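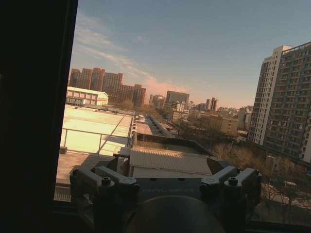 Software and Control

Learning to Leave the Curtain Alone

Cloth, glass and strong sunlight are a hard test for a machine's software. A team at Lolesier has given much of its year to all three.

A household curtain weighs little and costs little, and most people move one each morning without thinking about it. For the control group at Lolesier it has become the subject of a long programme of work, known within the institute as Feltular. The programme is concerned with software alone. The arms and grippers are standard items, and the group has made no attempt to improve them. Its interest lies in what a two-armed robot should believe about a window, and in what it should do when that belief is wrong.

Ilgın Akgül, who leads the programme, came to it from factory automation, where parts arrive in known places and surfaces are chosen with the sensors in mind. She describes the move to domestic rooms as an education in doubt. "In a factory we could ask for the lamp to be changed," she says. "In a flat the lamp is the sun, and the wall behind the workpiece is a city."

The difficulty begins with exposure. A wrist camera set for the interior of a room will lose most of what lies beyond the window. Set for the sky, it turns the gripper into a dark outline and takes away the edges by which the software would normally check the position of its own fingers. The first version of the Feltular perception module chose one setting at the start of each task and kept to it. The present version takes its settings from the part of the view in which the next contact is expected, and accepts that the remainder may be poorly rendered for a time. 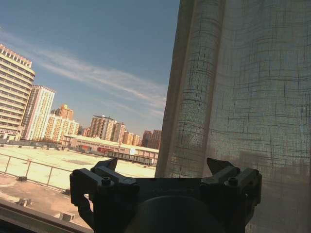 At the window: the gripper open beside a sheer curtain, with the city behind it in full sun.

Sheer fabric adds a second difficulty. Depth estimates taken through an open weave tend to disagree with one another, some settling on the threads and some on whatever stands behind them. Nurhan Baysal, who wrote most of the depth code, spent the early months attempting to filter out the disagreement. Her filters produced smooth and convincing surfaces, several of which lay well outside the building.

The group then changed its approach. Disagreement between estimates is now kept and passed on to the planner as a quantity in its own right. Where the readings divide into two groups, one near and one far, the module marks the region as "thin" and gives the planner both distances. The planner must then choose a movement that would be safe under either. In practice this produces slow, shallow approaches from the side, with the fingers kept clear of the nearer surface until there is some other evidence of touch.

That other evidence comes from the motors. A curtain offers so little resistance that it is easily lost among the ordinary friction of the joints, and Baysal's colleague Hüsnü Gökçe has built a model of each joint's habits in order to subtract them. The model is refitted at the start of every session, a step that takes 8 minutes and that visitors generally mistake for a fault. Gökçe has resisted several proposals to shorten it. Joints behave differently in the morning, he maintains, and a model fitted the previous afternoon will report cloth where there is only cold grease.

Above these modules sits the planner, named Trenik after an earlier project from which some of its code survives. Trenik is responsible for both arms and for the order in which they act. It holds a simple map of the room, in which every surface is given one of four labels: firm, thin, moving or unknown. Window glass was at first labelled firm and left at that. The label proved too generous once opening sashes were included in the tests, as a casement standing ajar is firm in one direction and free to swing in another. Its glass may also present a reflection, which a camera will report in good faith as a second set of buildings.
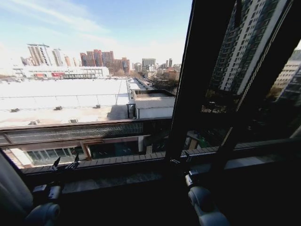

Serpil Uçar, who maintains the map, dealt with the problem by giving each pane a frame of reference of its own. Trenik first looks for the straight dark edges of the window and places the panes between them. Anything seen within a pane is then treated as belonging to that pane and is barred from the map of the room. The rule is a blunt one. It discards real objects beyond the glass along with the reflected ones, and Uçar accepts the loss on the ground that the arms have no business with either.

Coordination between the arms follows a rule of similar plainness. Only one arm may be in a thin region at a time. The other must wait in a position from which it can withdraw without crossing the first. An earlier scheme allowed both to work the same panel of cloth together, and in simulation it was a good deal faster. On the real arms, each regarded the fabric moved by its partner as a new and unexplained obstacle, and the pair would back away from one another until the session timed out. The faster scheme remains in the code, switched off, with a long note from Uçar on the conditions under which it might be tried again.

The greater part of the recent work has gone into recovery. Cloth falls across the gripper, covers the camera's view or gathers against the wrist, and the robot must decide whether it is holding the fabric, touching it or merely standing underneath it. The three call for different responses. A machine that believes itself to be holding a curtain will try to open its fingers, and a machine that believes itself to be caught will try to pull away, and either can make matters worse.
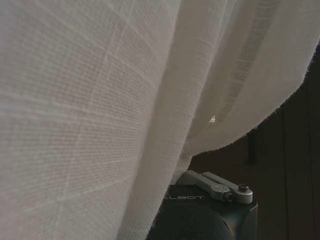
The recovery module therefore begins by doing very little. It halts the arm, compares the motor readings with Gökçe's model and looks at the image for texture so close that single rows of thread can be told apart. If the fabric is near and the load is slight, the arm is withdrawn along the path by which it came, at a quarter of its working speed. If the load rises during the withdrawal, the arm stops again and asks for a person. The group has drawn up a library of 2000 recorded contacts against which every change to the module is replayed before it is allowed onto the arms.

Nazmiye Oral is responsible for that library and for the viewer, Kırmızıgül, through which it is consulted. The tool sets the images from each camera beside the joint readings and the planner's stated reasons, so that a reviewer may stop at any moment and see what the software took to be true. Oral considers the stated reasons the most useful part. They are written by the planner as it runs, in short plain phrases, and cannot be altered afterwards. Reviewers have found cases in which the arm behaved well on a mistaken belief, and these are filed as failures.

The policy has had its critics within Lolesier, where it lowers the figures reported each quarter. Akgül has defended it with some firmness. A correct movement made for a wrong reason will not survive a change of curtain, in her view, and the group has changed curtains often enough to know.

Work for the coming year is already laid out. The thin label is to be divided in two, so that open weaves and plain translucent sheets may be handled differently. Uçar hopes to relax the rule on panes, beginning with objects that stand on the sill. Gökçe is preparing a version of the joint model that corrects itself during a session, though the fitting at the start will be kept. Oral has asked that frayed hems be given a category of their own in the library, and the new entries are due to be reviewed in May.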